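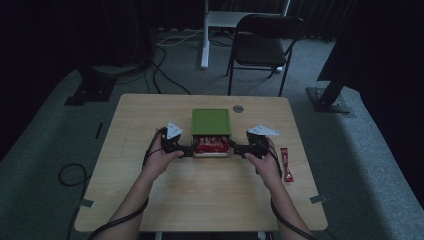 March, getting on for 4 in the afternoon

Back on the gift boxes today, and I'm glad of it - the paperwork for the Grustdale order had been eating my mornings and it was a real pleasure to handle something with a lid again. The question is still the same one Johannes Adams raised last time: how full can a pull-out tray be before it stops being nice to open? He likes them heaped, I like them so the tray slides home without anybody pressing down on the candy with a thumb.

Went with the red-wrapped bars again. They're slippery against each other, so they settle if you give the tray a little shake, and the red looks lovely against the olive green (Arturo wanted the cream lid, but he has come around, or at least gone quiet). First packing I laid them all flat in rows. Tidy, but it took me forever, and one bar on its side was enough to catch under the lid. Second packing I just bunched them in loosely and evened out the top by hand. Much quicker, and I think it looks more generous too.

Board for the tray: 300 gsm bows at the front when it's full, so I'd like to try 700 micron grayboard, wrapped. Ndlovu can cut that for us, their quote is 2198 and it's in the blue folder. Arturo Sartori says Getham would do it for less but they were 2 weeks late in the fall and I haven't forgotten it.

The white rim on the tray front scuffs easily. Wash hands after lunch, everyone, me included!

Still to do:
Try the tray with one bar fewer and see if Johannes notices
Ask Zeratel about a ribbon pull, narrow, same green as the lid
Find the other bone folder

Candy left over goes back in the tin please - we were short at the last count and I know who sits nearest.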